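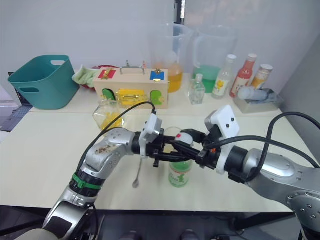

Paid testers wanted - two-arm tabletop kit, Stendville

Flustow is looking for people to try out the Closis tabletop kit before it goes on sale. Two arms, two grippers, one table, a lot of kitchen stuff and toys. You drive the arms, you tell us what's annoying, we pay you. No robot background needed. We actively want people who don't have one.

Sessions start in February. Spots fill in the order we get complete forms, so please read the whole thing before you write in. Half the emails we get are asking for stuff that's on this page.

What the kit is

Closis is a pair of arms with two-finger grippers, sold together with the hand controllers and the software. You hold a controller in each hand, the arms follow. Buyers will mostly be small labs, teaching workshops, a few product design shops. They unpack it, bolt it down, and want to be doing something useful the same day. Right now that's optimistic. Your job is to show us where it goes wrong.

This round is about two-handed work. One gripper on a bottle is easy enough. Both grippers on the same bottle while one of them is also holding a spoon, that's where people start swearing. Good. We want to hear it.

What you'll be doing

Short tasks at the table, a few minutes each, with breaks. Some of what's on the list:

Steadying a bottle with both grippers, cap end
Holding a spoon without dropping it while the other arm does something
Getting pasta pieces out of a jar and into a bowl
Sliding and flipping the latches on a wooden toy latch box, opening the little doors
Putting small items into a tray and taking them back out
Folding a cloth, sort of. Nobody is good at this one yet, do what you can
Moving a pitcher with colored liquid in it. Slowly please

You get a task card, you read it, you have a go. If it's not working after a fair try you say "skip" and we move to the next one. Skips are useful to us, they don't count against you and they don't change your pay.

You will also do one setup session where you get the boxes, the printed guide and no help. We sit in the next room. The guide was translated in a rush and we know parts of it are bad, so mark it up in pen, write in the margins, cross things out.

Who we want

18 or over
Use of both hands, OK to sit or stand for an hour at a stretch
Can read a one-page instruction sheet in English
Willing to say out loud what you're thinking while you work. Feels weird for ten minutes then it's fine
Patient. The arms are slower than you are

Left-handed people, please apply, we have way too few. Same for anyone over 60 and anyone who never plays video games. If you've driven a crane, a digger, a sewing machine for a living, tell us on the form, we're curious.

Who we can't take this round

People who work for another arm or gripper maker, or live with someone who does. Anyone who did the earlier Closis round (thank you, you were great, but we need fresh eyes). People with a pacemaker or other implanted device - we have not finished that check yet and aren't going to guess.

Pay and hours

70 dollars per session. A session is two hours, including breaks and the form at the end. Each tester does 6 sessions, spread over three weeks, times agreed with you beforehand. Mornings, afternoons and some evenings.

Paid by bank transfer after every second session, so you're not waiting until the end. If you drop out halfway you keep what you've earned. If we cancel on you with less than a day's notice you get paid for that session anyway.

Parking is free behind the building. Bus fare paid back if you keep the ticket. Coffee, water, snacks. The things on the table are not snacks.

Recording

Sessions are recorded, video from above the table plus the movement of the arms and your voice. We use it to fix the product and to write better guides. Your face isn't needed and we set up so it mostly stays out. Any clip we'd want to show to customers, we ask first, seperately, and no is a fine answer. You sign a two-page consent form before the first session. Want to read it ahead of time? Ask and we'll send it.

You also agree not to post photos or talk about prices and launch plans until the kit is out. Telling your family you drove a robot is fine.

Safety, short version

Red stop button within reach the whole time, you press it whenever you like, no reason needed. Hair tied back, no long necklaces, no loose sleeves. Hands stay off the table while the arms are live. A staff member is in the room for every task session and next door for the setup one, where the arms stay powered off untill they've come in and checked the bolts.

Where

Flustow test room, Room 504, Yazıcı Building, Stendville. Elevator works, door to the room is wide enough for a wheelchair, and the table height adjusts. Tell us on the form if you need anything set up differently.

How to apply

Ask for the form at the front desk or through the contact page on this site. Put CLOSIS TESTER in the subject line. Then send back:

The form, all of it, including the hours grid
Which hand you write with
Two or three sentences on something you put together from a kit or a flat box, and how it went. Disasters welcome

No resume. No cover letter. Please.

Ataahua Tautahi runs the tester program and reads everything herself, so allow a week for a reply. If you're picked she'll call to set up your first session. If this round is full she'll ask whether you want to stay on the list for the next one, which will be single-arm and shorter.

Bring to your first session: photo ID, bank details, reading glasses if you use them. Closed shoes.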